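Jallitz Wrist Rig Set-Up Guide
Section 3: Checking the grasp predictor before you trust its scores

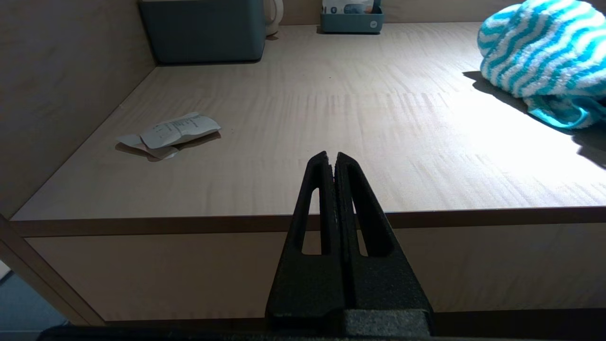
Figure 3. Wrist view, fingers close together at the front edge of the table. Crumpled paper at left, striped towel at upper right.

The Erano method scores each grasp from a single wrist view. The reported results look good. Most of them come from stiff objects under even light, so treat them as a starting point until you have your own numbers.

1. Move the arm to the start pose. Both fingertips must show in the wrist view, as in Figure 3.

2. Leave the lighting as it is. In Figure 3 the right half of the tabletop is almost white, and the towel throws a long dark shadow to the left. Even light will flatter the scores.

3. Load the Sketimano weights and run the predictor 13 times without moving anything. Save every score.

CAUTION: Keep hands clear of the fingers while the arm is powered, even when no motion is planned.

4. Compare the top-ranked grasp from each run. If it lands on a shadow in 3 or more runs, stop and redo the exposure settings.

5. Run 400 real grasps on soft items — cloth and paper both — and log each lift as held or dropped. Do not drop "unclear" trials from the log. Mark them as dropped.

NOTE: The predictor was tuned on 3,000 grasps, and the Gajdoš split shares objects between training and test. A high score on that split says little about a towel it has never seen.

6. Plot score against lifts held. If the line is flat, the score is not telling you anything, whatever the average success rate says.

Keep the raw log with the plot. Go to Section 4 only if step 4 passed.

Last revised 12 May 2018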